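Vainio Letters: your questions answered

I run Vainio, a small newsletter for people who still write letters by hand, and the same questions land in my inbox every month. I've tried to cover them all on one page!

What is it, exactly?
Four pages of notes from readers, plus a pen pal list at the back. I started it from my kitchen table in Puvmont and we now have over 100 readers (I still lick a lot of the stamps).

How do I get a pen pal?
Fill in the slip on the back page and post it to me. I match people by hand, usually in the evening after 9, so give me a few weeks.

Can I choose who I write to?
You can tell me what you like and I'll do my best. Ritva Ahonen asked for someone mad about trams and got Jouko Aaltonen, and they've been going strong ever since.
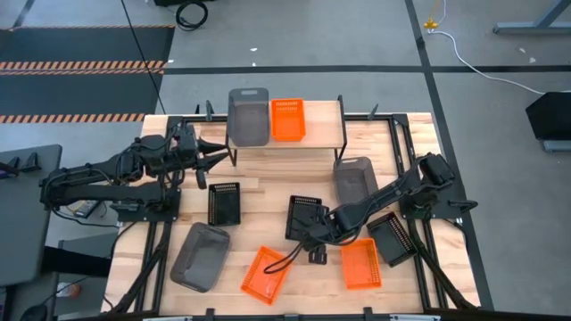 Workbench with two black robot arms

What if my pen pal stops writing?
Send one more card, then drop me a line and I'll find you somebody new. Please don't take it to heart – people move house, get busy, lose addresses.

Do I need nice paper?
No! Lined paper from the corner shop is fine. I do love a good envelope, though.

Can I send something for the newsletter?
Yes please, anything up to a page. Danylo Levchenko looks after the puzzles, so mark those for him. The July issue fills up first, so be quick with anything summery.

Do you take emails?
Only for changes of address.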